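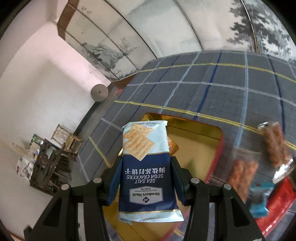 Which of the two hand-held grippers should we keep using for the home collection work through the spring?

The Ornex, with the blue pads fitted and the grip limit set to the middle position. The Lau tool stays as a spare and for stiff items such as tins and jars.

Progress report, gripper comparison
Prepared by Lai-ching Fang for Latifa Berrada, Gekutmont program office
2026-01-06

Work since the last report

The plan you approved called for a side-by-side test of the Ornex and Lau hand-held grippers on packaged food. We picked packaged food because it was the weakest category in our first round. Thin sealed packets bend, slip and sometimes crack inside, and the damage doesn't show until the packet is opened.

Jui-lin Liao and Pei-shan Wei did the handling. Fung-ping Chang looked after the camera mounts and the recordings. All of the sessions took place in ordinary living and dining rooms, on whatever table was already there. The main task was packing snacks into a tin and taking them out again. Slim cracker packets had to be held upright by their long sides, lowered in and released without tipping. Softer clear packets and small wrapped sweets were mixed in.

We logged 642 attempts in total, split evenly between the two tools. An attempt counts from the moment the fingers close on an item to the moment they let go of it.

What we found

The Ornex was better on thin packets. Its two fingers close parallel to each other, so the pads meet the sides flat, and a cracker packet stays upright on its way into the tin. The Lau fingers swing in slightly at the tips. That is fine on a jar lid, but on a packet it squeezes the middle and lets the ends turn.

Broken crackers were the clearest difference. We opened the packets at the end of each day and checked them. Most of the broken ones came from the Lau sessions, and nearly all of the rest came from the first Ornex session, before we set the grip limit. Pei-shan had been closing the trigger fully out of habit from the old tool.

On small sweets there was little to choose between the two. Both tools had trouble when the sweet was lying flat against the inside wall of a tin. Jui-lin found that dragging it toward the middle with one fingertip first worked better than trying to pinch it where it lay. We have added this to the operator notes.

The clear packets with loose contents are still a problem. The contents shift when the packet is lifted by one end, and the weight moves away from the fingers. We have no fix yet beyond gripping near the middle.

Camera

The camera on the gripper gives a good view of the pads and the item between them. Two things need work. Shiny metal tins throw reflections back into the lens, which confuses the pose tracking for a moment as the tool goes down into the tin. Items at the side of the table also smear when the operator turns the wrist quickly. Fung-ping has shortened the exposure, which helped with the smearing and made the picture darker in the evening sessions. We would like to add a small lamp to the kit before raising the exposure again.

We tried the Fliltetti mount for one session, as your office suggested. It holds the camera firmly, but it sits higher than ours and the operators bumped it on the backs of chairs. We went back to our own mount.

Parts and wear

The blue pads wear at the lower corners first. We have replaced 3 pairs so far. The linkage pins on one Ornex unit worked slightly loose and were tightened on site. No session was lost because of it. The Lau units have needed no repairs.

Delays

We lost 2 days in one household when the tracking would not start. The cause was an old settings file left on the recording laptop. The setup sheet now includes a check for this. Apart from that we are on schedule.

Next steps

We will run a further 100 attempts with the Ornex on clear packets only, trying a wider pad that Jui-lin is cutting from the same blue material. Pei-shan will train the new operators using the revised notes. Fung-ping will test two lamps and report on the reflections separately.

The full recordings and the attempt log will be handed over in March, as agreed. The log will list the tool, the item type, the grip setting and the result for each attempt.

Decisions needed from your office

Please confirm that we can order a second set of pads and one spare pin kit for the Ornex from the existing parts budget. We also need to know whether you want the Lau recordings delivered in full, or only the sessions with stiff items. Fung-ping can prepare either one, but the full set takes longer to check and he would need to start on it this month.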